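仿真工位维护记录 三月

Brostuneo 单臂工位，孔板台面那一套。接上次的记录往下写。

上午先把没收尾的事情列出来：基座标定值还是旧的，实机那边换过底座垫片以后没有同步；腕部限位区的显示和实际限位对不上；Golleo 场景包升级以后，有几个物体的碰撞体被重置成默认盒子。三件事里第一件最要紧，后面两件都要用到新的基座坐标。

一、基座坐标

实机侧重新打了点。用尖头工装在孔板上取孔位，先近后远，再换到另一侧复测。垫片比原来的薄，基座整体低了一点，另外绕竖直轴有一个很小的转角，估计是重新拧螺栓的时候带过去的。以前的配置文件只留了平移量，没有写转角，所以近处看着没问题，越往远处偏得越多。抓取点老是偏向一侧，原因应该就在这里，之前怀疑手眼标定是怀疑错了。

新的变换已经写进 Cuvach 的工位配置，旧文件改名留着没删。改完以后注意两点：

启动时如果命令行里还带着旧的偏移参数，会覆盖配置文件，而且不报警告。我中午就栽在这上面，多花了快一个小时。启动脚本里那一行已经注释掉了，各人自己机器上的脚本请自己检查。

孔板的模型原点在板角，不在板中心。导出的时候有个选项会自动居中，千万不要勾。

二、关节限位

第四轴在配置里写的还是出厂范围。实机因为线缆走外侧，早就收窄过，仿真里没有跟着改，结果规划出来的轨迹在仿真里能跑通，下到实机就停在软限位。现在两边统一用收窄后的值，写在同一个文件里，仿真和实机都从那里读，不再各存一份。

红色提示弧线的显示也顺手改了。以前画的是出厂范围，颜色又不透明，把台面挡得严严实实，调的时候只好关掉，关掉以后又忘了打开。改成半透明，后面的孔能透出来，就可以一直开着。弧线只用来给人看，不参与碰撞计算，这个不要混淆。

改完跑了一遍回归，共 1,661 条轨迹，其中有 773 条是用旧限位规划的，全部重新规划。重规划失败的 3 条单独存了，看了一下都是目标点太靠基座，手腕要翻过去才够得着。暂时不处理，等定下来靠近基座的那一块要不要划为禁放区再说。

三、物体碰撞体

场景包升级以后最麻烦的是黄色长筐。外形没变，碰撞体成了一个实心盒子，夹爪往筐里放东西的时候停在筐口上方，日志里报接触，画面上什么也没碰到。重新做了凸分解，底和四面壁分开，壁上的网格不做，做了太慢，也没有必要，夹爪不会从网眼里伸进去。

碗也是同样的毛病，内侧被填平，香蕉放上去会搁在碗口那个平面上。碗用了更细的分解，面数上限给到最多 200，再往上每步耗时明显变长，没看出好处。

小瓶子的质心偏高，一碰就倒，往下调了一点。灰色方块没动，拿它当参照物，每次换物理参数先推一下方块，看滑出去的距离和以前是不是一样。

黄色小螺母单独说一下。尺寸太小，步长大的时候会直接穿过台面掉下去，上次有人报“螺母丢失”就是这个情况。打开连续碰撞检测以后没有再掉。只给螺母开，别的物体不开。还有，孔板的孔在碰撞体里是没有的，台面按平板处理，所以螺母不会卡进孔里。实机上会不会卡是另一回事，需要的话以后再做带孔的版本。

四、相机和摆放

俯视相机的位姿跟着基座一起重算。旧位姿下基座顶部的按键盘露得太少，有时候需要靠它核对朝向，所以把相机稍微往后拉了一点。按键盘只是贴在模型上的，点了没有反应，按键状态要去 Cuvach 的面板里看。

摆放规则重新理了一遍：筐放左侧斜着，碗、香蕉、瓶子往远端放，方块放中间，螺母放近一些。物体之间留足空档，先不做堆叠和遮挡，等单件抓取稳定了再加。白色长盒放在左下角，目前只当静态障碍，不抓。远端的深灰小筐也先不动。 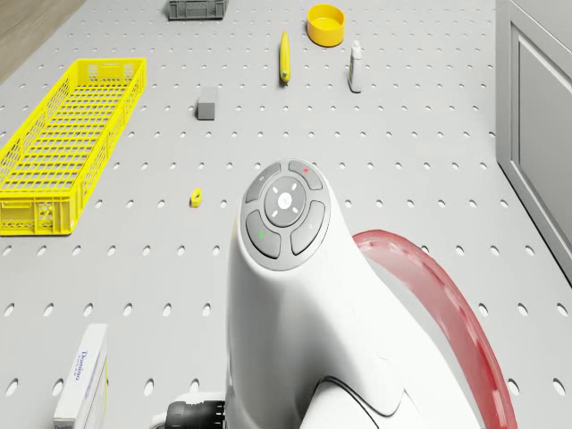 仿真场景，孔板台面，限位弧线为半透明显示。

图里这种摆法就作为以后对照用的基准摆放，改参数前后都从同一个视角各渲一张，比较的时候省事。随机摆放的种子不要在这个场景文件里改，另存一份。

五、下午复查

从基准摆放开始，依次跑方块、香蕉、瓶子，都往黄色长筐里放。方块和香蕉正常。瓶子第一次放下去以后歪在筐壁上，查了是松爪高度太高，降低以后再跑就站住了。螺母用默认夹爪夹不稳，指尖太厚，接触点滑到了侧面。Dal Bello 那套薄指尖的模型还在旧目录里，单位是毫米，导入时记得换算，不然会出来一个比工作台还大的夹爪。

快四点的时候仿真卡死一次，重启以后没有复现。日志停在加载贴图那一步，内存占用偏高，怀疑是碗的旧碰撞网格没有释放。已经在加载脚本里加了清理，先观察。

遗留：
薄指尖换算单位后重新导入，跑螺母。
靠近基座的禁放区范围，跟实机侧对一下再定。
第四轴线缆在实机上有一处磨亮了，下次停机时换护套，换完要重新确认限位。
旧的启动脚本从共享目录里移走，免得又有人用到。
按键盘贴图和实机的指示灯位置核对一遍，不急。

配置和回归结果都已提交，分支名沿用工位名。晚上挂着长时间运行，内存曲线明早看。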